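Edau Storage Papers
29/11/2018 | By the Edau workroom group

4. Gloves, bins and the trouble with a flat floor

Figure 4. Work glove on the floor of a grey open-topped bin, palm area and fingers lying flat, cuff to the right.

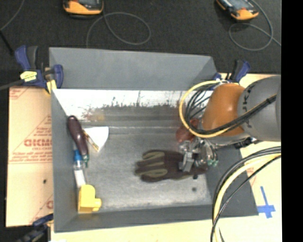 How should shared work gloves be kept between shifts?

In open bins with a smooth floor, laid out singly or in pairs and never stuffed inside one another, so that the air can get at them and a person can see what is there before reaching in.

We put the answer first in this section as it is the one most readers will have come for, and the rest explains, at rather more length than we had planned, how we arrived at it. The previous section dealt with hooks and pegs, which were well liked and which we should have been glad to recommend if the cuffs had held up better. Bins are a plainer business. Everybody has them already, they stack, they can be carried from one bench to the next, and a glove dropped into one from standing height will very nearly always stay in it. For all that, we found a surprising amount to say about them.

4.1 The gloves

The store at Mogensen issued 649 gloves over the period of the study, counted singly, since they come back singly. This was our first lesson and we pass it on gladly to anyone starting similar work. We had drawn up our recording sheets in pairs, with a neat column for each hand, and by the end of the first week in July the columns had stopped matching and we had to rule the sheets again. A left glove wears out sooner or later than its partner depending on the job and on the person, and a sensible worker keeps the good one.

Gloves in dark colours, such as the brown one in Figure 4, gave us more trouble at the sorting bench than the pale ones did. A pale glove shows its dirt honestly and goes straight to the wash pile. With a dark one you have to pick it up, turn it over and feel the fingertips, and on a busy morning that step was skipped more often than anyone liked to admit. We therefore asked that dark gloves be put down flat, fingers spread a little, in a place with decent light. A crumpled glove hides its palm, and the palm is where the first thin patches come.

We also tried folding the cuffs back to mark gloves that had been checked. It was a cheerful idea and lasted four days. The folded cuffs caught on one another, and people took to unfolding them out of habit as they went by, so the mark meant very little by the afternoon.

4.2 The bins

All the bins were rectangular and open at the top. Ninety would be a tidy way to write the number, but the store's own list has it as 90 and we follow the list. They came from two suppliers, Billel and Clenus, and had been bought for small castings some years before anybody thought of gloves. They had seen a good deal of use by the time we met them. The bin in Figure 4 is a fair guide to what a used one looks like inside: pale wear marks mottled over the floor, scuffs and thin vertical scratches towards the back, and a faint yellowish-brown stain off to the left.

Marks of this kind matter less than we had feared. Our early worry was that a scratched surface would snag the knitted parts of a glove, and we spent several pleasant afternoons dragging old gloves to and fro over the worst floors we could find. Nothing caught unless there was a raised burr, and a burr can be found with a cloth in a few seconds. What did matter was grit. It gathers along any ridge in the floor and in the corners, where a quick wipe misses it, and it works its way into the seams of whatever is laid on top. We suggest a stiff brush first and the cloth afterwards - the other way round simply makes a paste.

Sloping walls were a help, on the whole. They make the opening wider than the floor, so the hand goes in comfortably, and a glove that lands against the side tends to slide down and settle. The drawback is that in an overfull bin the top layer creeps outward and hangs over the rim, and from there it is a short journey to the ground. We asked that no bin be filled deeper than 125 mm, and a strip of tape at that height did more good than the printed notice.

4.3 What people did with them

It would be wrong to leave the impression that the storing of gloves is all surfaces and depths. Much of what we saw came down to where the bin stood. Put beside the door, it filled with single gloves from people on their way to lunch. Put at the far end of the bench, it filled with pairs, but slowly, and the gloves by the door went on piling up on the window ledge as before. In the end the store kept bins in both places and stopped expecting them to behave alike, and we thought this very wise.

Other things find their way in as well. A bin with no lid is an invitation, and over the weeks we took out pencils, a good many cable ties, a tea spoon and one perfectly sound padlock with its key. We had meant to treat these as errors and then found that the people using the bins did not mind them at all, provided that nothing sharp was among them. The rule we settled on was that anything with a point or an edge came out at once and the rest could wait for the weekly clear-out.

The clear-out itself needs very little. The bin is tipped on to the bench, brushed, wiped and left to stand for a few minutes while the gloves are looked over, and then each glove goes back in flat. Doing it with two people is quicker and a good deal more companionable, as one can brush while the other sorts. The store budgeted 2000 minutes for this work across the whole study and did not use them all. Odd gloves were kept in a bin of their own until a partner turned up, or until the next clear-out but one, when they were passed to the garden team, who seem content to wear two lefts.

4.4 Limits

We looked at dry work only, in a heated room, and would not like to say how any of this carries over to oily gloves or to a yard in winter. Nor did we compare open bins with lidded ones, though several people asked us to. A lid would keep out the spoons, certainly. Whether it would also keep in the damp is a question we take up again, briefly, in Section 6.

Related papers
Hooks, pegs and the stretched cuff
Brushing before wiping: a short bench trial
Labels that survive a July in the workroom
Odd gloves and where they go
Stacking open bins: notes from Mogensen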